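Course Materials > Textile Care > Handouts

Caring for Cloth at Home, Handout 3: Drying
Prepared by Ha-neul Sun

Welcome back, everyone, and thank you for all the good questions after the washing session (I'm still thinking about the one on wool socks). Drying gets less attention than washing in most books, which I've always found a shame, as plenty of lovely clothes are washed with great care and then spoiled on the way to the closet.

Water leaves cloth in two ways. Some of it drips or is spun out, and the rest has to evaporate, which calls for moving air and a little patience. A spin at 600 turns a minute is plenty for most of what you'll bring in from home — save the faster speeds for towels and sheets.

Small things do best when they hang separately, with air on both sides. A round or oval rack with pegs along its rim is my own favorite for socks and handkerchiefs.
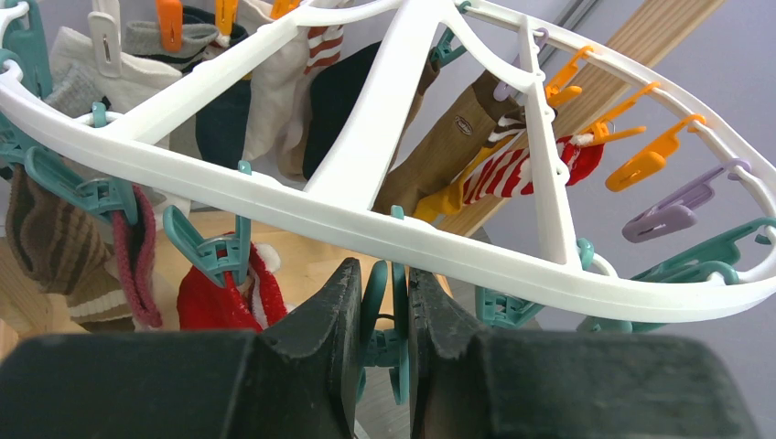
Why do clothes dried indoors sometimes smell sour?

They have stayed damp too long, and bacteria left in the fibers have had time to grow. Leave more space between pieces, open a window or run a fan, and don't let a finished load sit in the washer.

Fiber matters too. Cotton and linen soak up a lot of water and hold on to it, while polyester lets go quickly. Wool is heavy when wet and will stretch under its own weight, so please lay your sweaters flat on a towel and nudge them gently back into shape. Dougal Semple, who taught this course before me, used to trace around his sweaters on brown paper before washing them, and I still do it with my good Cultis cardigan.

Where you hang things counts for a good deal as well. Warm air rises, so a high spot usually dries faster than one near the floor, and a hanger needs clear space all the way around it.
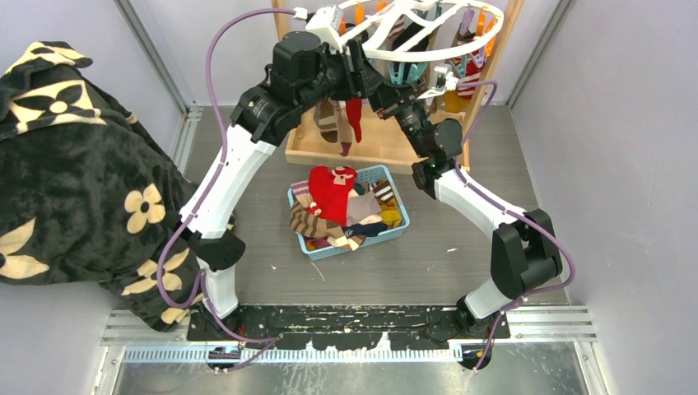
For Next Time

Please read the Rennie chapter on pressing, as far as page 26, and bring one cotton shirt that has been dried on a hanger. It can be as wrinkled as you like!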